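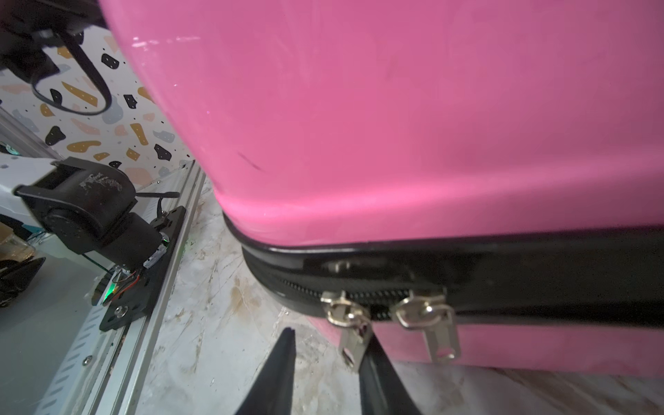 ## Tukari open day, September - quick notes

Got there late, parking is hopeless, follow the signs for Gusico and then walk back. Missed the intro talk completely. Went straight to the teaching bay.

The job right now is luggage. Zippers mostly. One pink hard-shell case, two sliders side by side on the track, and the operator has to bring the gripper up to the pulls by remote control. Looks easy. Isn't. You sit at a pair of handles, the arm copies you, and what you get to look at is the wrist camera. No feel in the fingers at all - you judge it by eye.

I got a turn. Went under the pull twice, pushed it sideways, gave up. The kid after me got it in one go.

They want 400 good demos per task before they train on anything. At 215 for the zipper so far. Each one capped at 30 seconds, anything longer gets tossed. Bad grasps that get fixed halfway are kept, wich surprised me.

Next station along, a table of printed handouts from Cletitex, who do the gloves for the hand-guided version (you grab the arm itself and drag it through the move). Slower, they say, but people learn it in a few minutes. Didn't get to try, line too long.

Then the wheels end of the case. Turning it and parking it in a corner is a seperate task with its own set of demos. Harder to teach then the zipper, I was told - spinner wheels swing wherever they like.
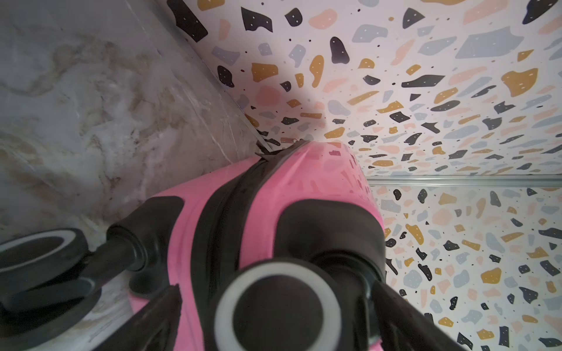
Vukčević disagreed with that over coffee: wheels are fine, it's operators who rush the last inch, and he'd throw out half the parking demos and start over with slower hands.

Open till 4 pm. Coffee free, sandwiches not. Bring a jacket, the bay is cold.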